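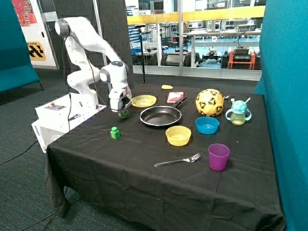 Hisside Play Library
Frequently Asked Questions: Kitchen and Table Play Sets

Who may borrow a play set?
Any household registered with the Hisside Play Library may borrow. Registration takes place at the Fuentealba Street desk and requires proof of address. Child care providers register under a separate group agreement.

How many sets may be borrowed at one time?
Each household may hold 2 sets. Group members may hold more by written arrangement with the desk.

What does a table set contain?
Contents differ from set to set. A typical table set includes a pan, a plate, bowls in different colors, a cup, a fork and several pieces of play food, such as broccoli. Some sets also include a sippy cup with handles or a small ball. The card inside the lid of each storage bin lists the contents of that set and should be checked before leaving the desk.

Are the sets suitable for children under three?
Certain items are not. Metal forks and pans should be used only with an adult present, and small pieces must be removed before a set is given to a younger child. The desk can supply a toddler version on request.

May the cups and bowls be used for real food or drink?
No. All items are lent for pretend play only, including the sippy cups.

How should a set be cleaned before return?
Plastic items should be washed by hand in warm water with mild soap and dried fully. Metal items should be wiped and dried at once. Do not use a dishwasher or bleach.
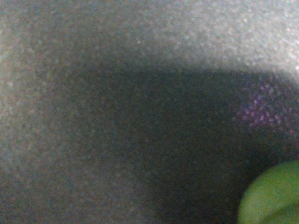
Fabric items, including play cloths, should be shaken out and returned folded. Please do not iron them. Stains should be reported at the desk and will be treated by library staff.

What happens if a piece is lost or broken?
Please report it when the set is returned. No charge is made for a first missing piece. Replacement parts are ordered through Dredex, and a set may be lent without the missing part in the meantime.

Can sets be reserved?
Yes. Of the 44 sets in the catalog, all but the Skurkimberg market stall may be reserved at the desk or by telephone. Reserved sets are held until closing time on Saturday.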